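4. Returning small items to their place

4.1 Setting and material

The third part of the study looked at what happens to small household items after they have been used. Buttons, screws, game pieces, beads, and spare keys are easy to take out and tiresome to put back. Earlier work on household storage has mostly dealt with clothing, food, and paper. Small loose items have received less attention, although they came up in nearly every interview we held.

We worked with 31 households in Grotow and the neighboring district of Funadden. Each household kept a written diary of times when a small item was taken from storage and either put back or left out. Entries were short. We asked for the item, the room, where the item ended up, and anything the writer wanted to add. The diaries gave us 228 usable entries. Entries without a final location were set aside, as were those where the handwriting could not be read by both coders.

After the diary period, Gyu-bin Pyo visited the households and held an interview with the person who had done most of the writing. Interviews lasted some 40 minutes and took place in the room where most of the items were kept. In most homes this was the kitchen or a spare bedroom. In a few it was a hallway with a cupboard — not a comfortable place to sit, but useful, as people could open the doors and point.

4.2 Types of storage

We sorted the storage described in the diaries into three groups. Closed single containers are boxes, tins, and jars with a lid and one inner space. Drawers include both deep drawers and the shallow kind found in sewing tables. Open divided storage covers trays and shallow boxes with compartments and no lid (Figure 4). The groups overlap somewhat. A divided tray kept inside a drawer was coded as open divided storage if the diary writer mentioned the compartments, and as a drawer if not.
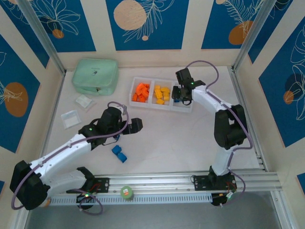 Figure 4. Open divided storage: a white compartment tray, with two blue cubes.

Closed single containers were the most common type. They were often reused packaging, and several people could say which cookies or coffee had come in a tin but were unsure what it now held. Drawers came next. Open divided storage was the least common, and the households that had it tended to have more than one.

4.3 What was put back

The diaries show a plain difference between the groups. Items taken from open divided storage were more often returned to their exact place. Items taken from closed containers were more often left close by, on top of the lid or on the nearest flat surface. One writer in Funadden used the phrase "on the lid for now" so often that she began to shorten it to its initials.

Drawers fell between the two. An item from a drawer usually went back into the drawer, but seldom to the same part of it. Most people did not regard this as a problem until they had to find the item again. Several then described emptying the drawer onto a table, and two said that this was the only time the drawer was ever cleaned.

Time of day also mattered. Entries written in the evening were more likely to record an item left out, whatever the type of storage. People gave tiredness as the reason, or said that they expected to go on with the job in the morning. We could not check how often they did, as the diaries followed items and did not follow jobs.

4.4 Labels and knowing the place

We had expected labels to play a larger part. Few households used them, and those that did often had labels that were out of date. A jar marked for rubber bands held picture hooks. Its owner knew this and had no plan to change the label, because everyone in the home knew it too. A guest would not have known, and guests were mentioned in several interviews as the people who put things in the wrong place.

In divided storage, an empty compartment seemed to do the work of a label. People said that they could see where an item had come from. This held best when each compartment had one kind of item in it. Once a compartment held a mixture, writers started to describe it with the same words they used for drawers: "bits," "odds and ends," "the other stuff."

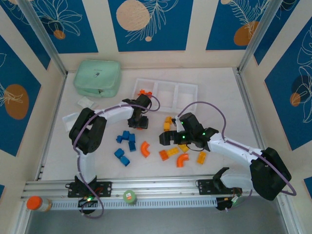 Does a larger number of compartments lead to more items being put back?
Our diaries do not show that it does. Households with many small compartments tended to leave several of them mixed, and items from mixed compartments were returned no more reliably than items from drawers.

4.5 Shared and single use

In homes with more than one adult, we asked who had set up the storage and who used it. The two were often different people. The person who had set it up described it as a system. The others described it as a place where they looked first, then asked. Disagreement was mild and mostly concerned scissors.

Children's items followed their own pattern. Game pieces were returned to the right box more often than any other kind of item, whatever the type of storage. Parents explained that a missing piece would be noticed the next time the game was played. There is no such check on a spare button.

4.6 Limits of the material

The diaries depend on people noticing what they do, and keeping one probably made them tidier. Six writers told us so directly. The diary period also included February, when people in this area spend more time indoors, and some hobby items may have been used more than usual. We did not measure the storage itself, so we cannot say anything firm about the depth or width of compartments. Section 5 returns to this point in connection with the workshop interviews.

Shares 20 | Comments 0
Contact the authors | Copyright Grotow Household Studies | Back to top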